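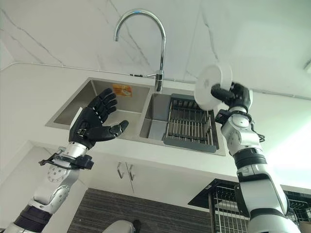 Trindia House, Purcombe: Shared Kitchens
Frequently Asked Questions

Last updated Friday, November 11, 2022

Who may use the shared kitchens?
The kitchens are open to all residents of Trindia House and to guests who have signed in at reception. Residents of the Bendport annexe have their own kitchen and should use it unless it is closed for cleaning.

Which basin is for washing and which is for draining?
At a double sink, wash in the basin without the rack. The other basin holds the drying rack and is kept for clean crockery. Please do not leave unwashed items in either basin.

How should plates be placed in the rack?
Plates should stand upright between the rods, with a gap between one plate and the next. Bowls and mugs go upside down. Heavy pans should be dried by hand and put away at once, as their weight bends the rods.

May I take the rack out of the sink?
Yes, for rinsing. It should be returned to the same basin afterwards. Racks may not be stood on the counter, where water collects behind the tap and marks the surface.

How long may items be left to dry?
Items may remain in the rack for up to 2 hours. Anything still there at the evening check is moved to the shelf marked Unclaimed and kept for 4 days.

Are the house plates suitable for the microwave?
The plain white plates supplied by the house are suitable. Residents' own crockery is used at their own risk.

What should I do if a plate is chipped or cracked?
Wrap it in newspaper and leave it in the breakages box by the door. Damaged plates must not go back into the cupboard. There is no charge for an occasional breakage – repeated losses may be deducted from the deposit.

How should the steel basins be cleaned?
Use washing-up liquid and a soft cloth, then rinse. Wire wool and bleach are not permitted. Limescale is treated by the cleaning contractor, Chantharasri, whose next visit is in December.

May fat or oil be poured down the sink?
No. Allow it to cool and put it in the tin provided. A blocked drain closes the kitchen for everyone on the corridor.

How do I report a dripping tap or a slow drain?
Complete a repair slip at reception or dial 113 from any house telephone. Please give the floor and say which basin is affected.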